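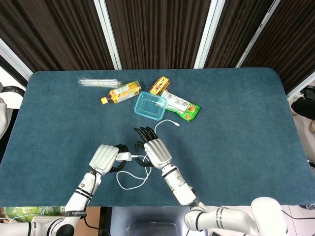
*Fig. 1. Two-handed cable work: plug in the left hand, the rest of the cord looped on the cloth.*

## Session notes: teaching a home-built pair of arms to handle a cable

Shared workshop course, Vavness bench. Notes by Darcy Chisholm, with corrections from Osvaldo Bellini (thank you, Osvaldo, the gearing bit was wrong last time!).

Cables are my favourite thing to give a new build. A block stays where you put it. A cable moves at one end because you touched the other, and it twists, and it's thin enough to slip between two fingers that looked shut. If your hands can cope with a cord, you'll find a lot of other jobs suddenly feel easy.

### Before you switch on

- Emergency stop within reach of whoever is watching, and tested.
- Speed limit at 30 per cent until you've done a full run without a snag.
- Arm cables clear of the elbows through the whole movement. Check by hand with the motors off.
- Cloth flat. We use felt because a fingertip can press into it a little and get under a thin cord. On bare board the fingers skate.

### The hold

Go for the plug body and leave the cord alone. The body is stiff, so once it's gripped you know which way it points. Close slowly, stop at first contact, then add a touch more. Maëlle Nguyen's group kept squeezing until the plug shot out sideways, which was very funny the first time and is a good reason to set a current limit on each finger.

Look at the slack in Fig. 1. A loop like that between the hands gives you room to move one without dragging the other, and I'd like everyone to plan for it. Pull it straight too early and every small error in the left wrist turns up at the far end.

### The second hand

The free hand comes in with its fingers open and curled, from the side if you can manage it. Don't aim at the connector tip first. Aim for a point on the cord a little way back, trap it, and slide along.

Tune in this order:

1. Wrist angle
2. Finger opening
3. Approach height
4. Speed, last of all

### Clutter

Leave a few household bits at the back of the table. Packets, a bottle on its side, a tub. Shiny wrapping is lovely for finding out what your vision code gets wrong.

### For next time

Run 15 pick-ups with the cord laid differently each time, and write down *where* each one failed (approach, close, lift or handover). Bring the log on paper or as a file. Donnie McIver has the spare finger joints if you need one.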